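Home Issues Authors Search

Short-format youth programs and attendance: evidence from the Hamstead drop-in series
Edem Opoku and Noémie Gill
February

3. Setting and method

The Hamstead series offered free evening sessions to residents aged 13 to 24 over six weeks. Sessions were held at two sites, the Eshun library annex and the Larkico hall, and covered music production, cooking, basic electronics and job applications. Registration was optional. Attendance was recorded by sign-in sheet, and each participant received a numbered card so that repeat visits could be linked without names.

In total, 159 participants made 439 visits. Participants who gave no age were kept in the visit totals but left out of the age comparisons in Section 4.

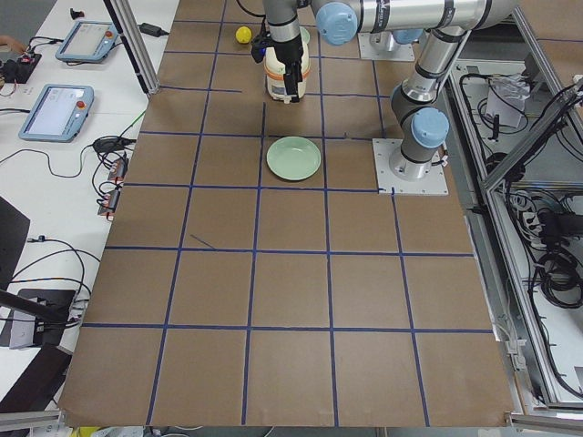 Figure 2. Worktable covered in brown paper, with a grid of dark blue tape and two robot arms.
Department of Youth and Community Studies

Session length was fixed at 90 minutes at both sites. Start times differed: the annex opened at 4 p.m. and the hall at 6:30 p.m. Because the two sites also differed in distance from the nearest bus stop, the effect of start time cannot be separated from that of travel. We report site-level results and do not pool them.

A short exit survey was given at the final session. It asked how the participant had heard of the series, which sessions they had attended, and whether they would come again. The survey was completed by 30 participants, too few to support subgroup analysis. Responses are used only to interpret the attendance records.

Related items
Travel distance and youth club use in small towns
Hastisska summer program: second-year attendance
Sign-in sheets as a data source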